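Règles de bonne pratique pour l'exploitation d'un bras robotisé en local partagé
Rapport de projet - deuxième année, parcours automatisation
Temps de lecture : 7 min

1. Contexte et objet du rapport

Le projet Foveck a pour but de rédiger un ensemble de règles de travail applicables à un bras manipulateur installé dans un local qui n'a pas été conçu pour cela. La demande vient de l'atelier Misudico, qui met son matériel à la disposition de plusieurs groupes d'étudiants et qui n'avait jusqu'ici qu'une feuille de consignes affichée près de la porte. Cette feuille traitait surtout de la mise sous tension et du rangement des clés. Elle ne disait rien de la présence de plusieurs personnes dans la pièce, ni des câbles, ni de la caméra de poignet.

Notre travail a porté sur trois points : lire les textes de référence, observer les habitudes du local, puis proposer des règles courtes et vérifiables. Nous n'avons pas cherché à modifier le robot. La partie programmation est traitée par un autre groupe et n'apparaît dans ce rapport que lorsqu'elle a une conséquence sur la sécurité.

Le rapport s'adresse aux étudiants qui reprendront le poste après nous, et au responsable de l'atelier.

2. Textes de référence

Nous sommes partis des normes ISO 10218-1 et ISO 10218-2, qui concernent les robots industriels et leur intégration, et de la spécification technique ISO/TS 15066 sur les applications collaboratives. Nous avons aussi consulté la norme ISO 12100 pour la méthode d'appréciation du risque.

Ces documents sont écrits pour des fabricants et des intégrateurs. Une partie de leur contenu ne peut pas être reprise telle quelle par un groupe d'étudiants : nous n'avons pas les moyens de mesurer une force de contact ni de valider un niveau de performance d'une fonction de sécurité. Nous avons donc retenu les principes qui peuvent se traduire en gestes ou en contrôles visuels, et laissé le reste à l'encadrement.

Le principe qui a le plus guidé notre travail est l'ordre des mesures de réduction du risque. On supprime d'abord le danger par conception, on protège ensuite, on informe en dernier. La feuille affichée à l'atelier ne relevait que de la dernière catégorie. C'est aussi le cas de la plupart de nos règles, et nous le signalons comme une limite au point 7.

3. Situation de travail

Le local est une pièce de bureau réutilisée. Le bras y travaille à proximité de meubles, de matériel informatique et de personnes qui n'ont pas toutes un rôle dans l'essai en cours. La caméra montée au poignet sert au réglage des prises, et l'opérateur s'appuie souvent sur son image pour décider d'un mouvement. 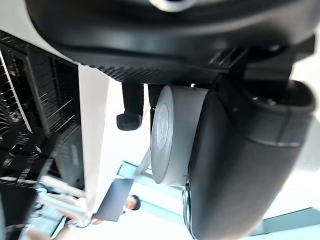
Nous distinguons trois rôles. L'opérateur commande le bras et garde le dispositif d'arrêt à portée de main. L'assistant place les objets et n'entre dans la zone atteignable qu'après accord de l'opérateur. Toute autre personne est considérée comme un tiers, même si elle connaît bien la machine. Un étudiant qui vient poser une question à l'opérateur est un tiers.

Cette distinction a été discutée dans le groupe. Certains auraient préféré deux rôles seulement, avec l'idée que toute personne formée peut intervenir. Nous avons gardé le troisième parce que les situations les plus confuses que nous avons notées concernaient des personnes formées, mais qui ne suivaient pas l'essai. Elles savaient comment le bras se déplace en général et ne savaient pas ce qu'il allait faire à ce moment-là.

4. Zone atteignable et zone de passage

La zone atteignable est le volume que le bras peut occuper avec son outil, quelle que soit la tâche programmée. La zone de tâche est plus petite. L'erreur fréquente consiste à se fier à la seconde. Nous demandons que le marquage au sol corresponde à la première, outil compris. Un changement de pince impose donc de reprendre le marquage.

Règles proposées :

R1 - Le marquage au sol est contrôlé à chaque changement d'outil.
R2 - Aucun siège n'est placé dans la zone atteignable lorsque le bras est alimenté.
R3 - L'opérateur annonce à voix haute le début de chaque mouvement et attend une réponse de l'assistant.
R4 - Un tiers qui entre dans la zone provoque l'arrêt de l'essai, sans discussion sur la distance.
R5 - L'image de la caméra de poignet ne remplace jamais l'observation directe de la zone.

La règle R5 mérite une explication. La caméra est solidaire de l'outil. Son image tourne avec le poignet, une partie du champ est masquée par la pince, et les distances y sont difficiles à estimer. Un opérateur concentré sur l'écran peut croire la zone libre parce que rien n'apparaît dans l'image. Nous demandons un regard direct avant tout mouvement de grande amplitude.

5. Câbles, sol et mobilier

Le passage des câbles n'occupe que peu de place dans les textes que nous avons lus, alors qu'il revient sans cesse dans la pratique. Un câble qui traîne peut faire trébucher l'assistant vers le bras, se prendre dans une roulette ou être arraché, avec une perte de signal au mauvais moment. Nous avons comparé deux solutions : la goulotte plate collée et le chemin de câble suspendu. La goulotte est moins chère et se pose vite, mais elle tient mal sur un revêtement textile. Le chemin suspendu demande un perçage que l'atelier doit autoriser.
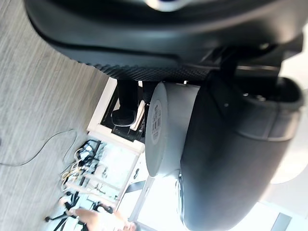
Le rangement du sol doit être vérifié avant la mise sous tension et non pendant l'essai. Quand tout est branché, l'équipe a tendance à accepter l'état du local, car déplacer un câble oblige à interrompre le travail. Il faut regarder en particulier les abords des sièges à roulettes. Le câble noir qui forme une boucle sur la moquette et les fils blancs, jaunes et noirs emmêlés près du piètement de la chaise de bureau relèvent des règles R6 et R7. Un faisceau de ce genre se traite par regroupement et fixation, avec une étiquette à chaque extrémité, avant toute autre amélioration du poste.

R6 - Aucun câble libre ne traverse une zone de passage. À défaut de goulotte, le câble est fixé sur toute sa longueur au sol.
R7 - Les connecteurs et petits boîtiers sont regroupés sur un support, hors du sol.
R8 - Les câbles liés au bras sont repérés de façon distincte de ceux du matériel informatique.
R9 - Les sièges à roulettes sont éloignés des faisceaux de câbles, même lorsque le bras est à l'arrêt.

Pour le repérage demandé en R8, nous avons repris la méthode du laboratoire Tamihana, qui utilise une couleur par fonction et un numéro par liaison. Notre version est simplifiée : une couleur pour l'alimentation, une pour la commande, une pour les capteurs. Le numéro est reporté sur un plan conservé avec la fiche du poste.

6. Fiche de contrôle avant essai

Les règles ont été regroupées dans une fiche d'une page. Elle comporte 11 points de contrôle, à cocher par l'opérateur en présence de l'assistant. La première version en comptait 19. Elle était trop longue et les dernières cases étaient cochées d'un seul trait. Nous avons fusionné les points qui se vérifiaient au même endroit, et retiré ceux qui relevaient de la maintenance de l'atelier.

La fiche suit l'ordre du déplacement dans la pièce : l'entrée, le sol, le mobilier, le bras, l'outil, puis le poste de commande. Le test de l'arrêt d'urgence vient en dernier. Il se fait par un appui réel, avec constat de l'arrêt, puis réarmement volontaire. Un simple contrôle visuel du bouton n'est pas accepté.

La fiche prévoit aussi une ligne pour les écarts. Un écart noté et non corrigé n'interdit pas toujours l'essai, mais il oblige l'opérateur à écrire la mesure provisoire choisie. Par exemple, si la fixation d'une goulotte s'est décollée, le passage est fermé de ce côté jusqu'à la fin de la séance. L'écart reste ouvert tant que la réparation n'a pas été constatée par l'atelier.

Le site de Hesbridge, qui dispose d'un poste comparable, a relu la fiche en mars. Deux remarques ont été prises en compte : préciser qui conserve les fiches remplies, et ajouter la vitesse réduite comme réglage par défaut à la reprise après un arrêt. Une troisième remarque, qui portait sur l'ajout d'un scrutateur laser, dépasse notre budget. Elle est transmise à l'atelier.

7. Limites

Nos règles reposent presque entièrement sur le comportement des personnes. Elles n'ont pas la valeur d'une protection matérielle et ne permettent pas de déclarer le poste conforme à une norme. Une barrière immatérielle ou un détecteur de présence apporterait davantage, surtout pour R4, qui dépend de l'attention de l'opérateur.

Nous n'avons pas traité la question des images enregistrées par la caméra. Des personnes peuvent se trouver dans le champ, et leur information préalable devrait être prévue par l'établissement. Nous proposons qu'un futur groupe rédige cette partie avec le service concerné.

Enfin, le marquage au sol a été étudié pour une seule position de montage du bras. Si le socle est déplacé, les règles R1 et R2 restent valables mais le plan joint à la fiche doit être refait. Le fichier source du plan est conservé dans le dossier Foveck du serveur de l'atelier, avec la dernière version de la fiche.

2 partages - 2 commentaires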